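Speaker notes - campus health fair talk, Zomcombe hall

Slow down at start. Thank the nursing dept. Mic check.

Who we are: Marnia, student-run hepatitis B outreach, started in October with seven of us. Now 21. Pause.

Why hep B - many people who have it feel fine. Blood test finds it. Vaccine prevents it. Say that twice.

Numbers: 387 students talked to so far, nearly 50 signed up for a screening. Dont read the whole chart, they can see it. 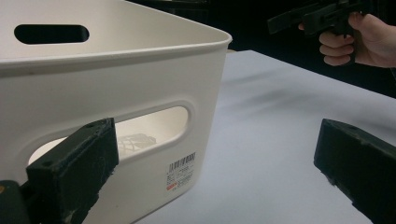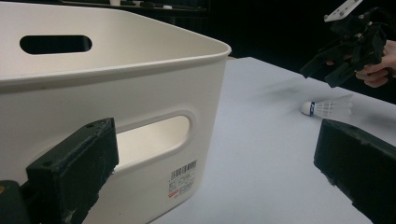 Slides 6 and 7: off-white storage bin

Stigma part. Go easy. You don't get it from sharing food or a hug. Skaltano dorm story - only if time, keep it short, no names.

What faculty can do:
- five minutes of class time, thats all
- put the clinic hours in the sylabus
- send students to the Kordestani clinic, walk-ins ok

Likely question - cost. Clinic desk has the fee sheet, don't guess.

Ask for peer educators. Sign-up sheet by the door. Leave ten min for questions.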